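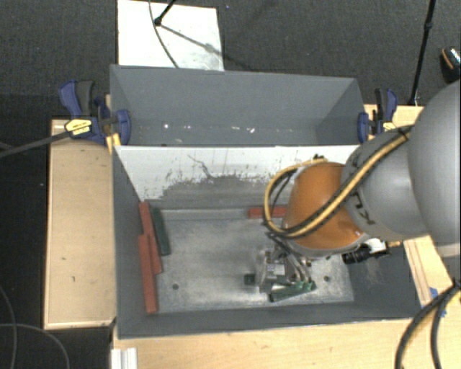
3.2 Sorting bins and wear of the inner surfaces

The sorting task was carried out in a large grey bin with two open compartments (Fig. 3). The front compartment is the wider and deeper one, and all the blocks used in this study were placed there at the start of a round. The rear compartment is a long trough and it received the blocks after sorting. A sloping panel divides the two sides. This form of bin was selected after a small comparison in December, in which a flat-walled bin from Drundden was also tried. In the flat-walled bin the blocks often stayed against the wall in a standing position, and the rounds became difficult to compare with each other.

Figure 3. Two-compartment bin with dark green blocks in the front compartment. The worn paint of the divider panel and the scuffed metal floor can be seen.

The block set was made by Villix and contains 206 pieces in several lengths. For each round we took 10 pieces from the set by a fixed random list. The shortest piece is close to a cube, and the longer ones are between two and four times this length. All edges were left as they came from the supplier. We did not polish or coat the blocks, although this was recommended in the Mekomora handling guide, because a coating would change the friction during the test period and we wished to observe the bin and not the coating.

During the work it became clear that the condition of the inner surfaces has to be reported together with the results. The divider panel is white along its top, but lower down the paint has been scraped away and a dull grey surface is exposed. The border between the two areas is not a clean line – it is ragged and speckled, with thin dark scratches. On the left-centre part of the panel one scratch is branching and runs diagonally. We call the painted part zone A and the scraped part zone B in the following text.

The floor of the front compartment is bare metal with scuffs and whitish smears. There are round holes in the floor, and two of them are visible in Fig. 3. A block which lies over the edge of a hole can be tilted by a small angle. Such positions were marked in the log with the letter H and were treated separately in Section 4. We considered covering the holes with tape, but the tape edge would make a new step in the floor, so they were left open.

The complete test period had 2,000 rounds. After every 200 rounds the floor was wiped with a dry cloth and the height of zone B was measured with a steel ruler at five points along the panel. The mean of these five values is used as the wear height. A similar measure was proposed for wooden trays in the Nikolaidis project, where only one point was taken. For a painted panel we think that one point is not sufficient, as the lower limit of the paint is very uneven and the result would depend strongly on the place of the ruler.

No repainting was done between the rounds. The wear height therefore includes the marks from earlier use of the same bin, and the first measurement is given as a start value in Table 2.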